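Cuaderno de recogida de demostraciones - cocina, jueves

Turno de mañana con Tobias. Seguimos con el conjunto Gandside, tareas de encimera. Hoy llegamos a 73 episodios válidos; el objetivo de marzo son 1,000 y vamos despacio. 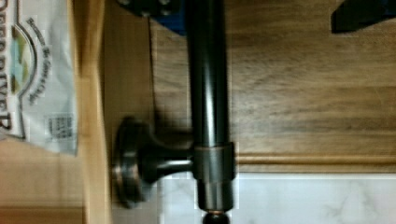
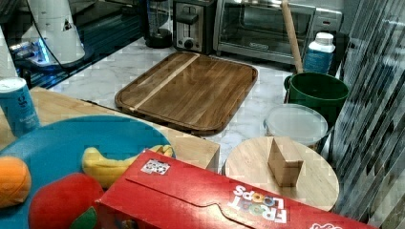
El problema principal es todavía la variedad. Revisé los episodios de la semana y en casi todos el operador empieza desde la misma postura, entonces la política aprende la postura y no el objeto. Propongo cambiar el inicio cada 5 episodios y mover también las cosas de la mesa: el plato azul verdoso con el plátano, la naranja y la manzana puede ir más lejos de la caja de Froot Loops, que ahora tapa una parte de él. Con la varilla de color bronce tengo otra duda - el brillo a lo largo del metal es fuerte en la cámara de muñeca, y Bernadette cree que conviene grabar también con menos luz. Descarté 6 episodios por desfase entre cámaras.

Pendiente: preguntar a Everett si las etiquetas de texto van en español o en inglés. Copiar todo al disco de Pivon antes de las 18 h.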